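Home Services My Requests Knowledge Base Sign out

Category: Facilities > Drainage and Surface Water > Resolved

September 27, 2024
Posted by Birnodwood Estates Helpdesk

Subject: Standing water in loading bay, Skekel building

Reported fault: The tenant of Unit 5, Tulby, reported that rainwater was collecting at the foot of the loading bay ramp and was not clearing overnight. Access for pallet trucks was affected. No water had entered the unit.

Initial checks: The channel drain across the ramp was lifted and cleared of leaves and grit. Water was poured into the channel and drained slowly. The outlet to the yard gully was found to be partly blocked with silt.

Action taken: The outlet pipe was rodded and flushed. Two gratings with broken lugs were replaced from stock. The test was repeated with the yard gully open and the channel emptied within 3 minutes.

Further report: The tenant advised that a shallow pool remained on the left side of the ramp after the next rainfall. Levels were taken and a dip of 10 mm was recorded in the concrete. This is outside the drain repair and has been passed to Swati Surfacing for a price.
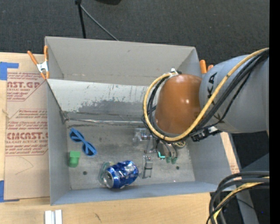

Low spots in any floor should be reported by tenants at an early stage, whether or not water is present at the time of inspection. Marks left behind are often sufficient for our purposes. Dark patches on a grey surface, such as those on the floor of the open box beneath the robot arm, or scuffs and stains along the lower half of a wall, should be noted with their position and the date on which they were first seen.

Status: Drain repair closed. Surface repair open under a separate request, with work proposed for November subject to dry conditions. The tenant is asked to keep the channel gratings clear until then.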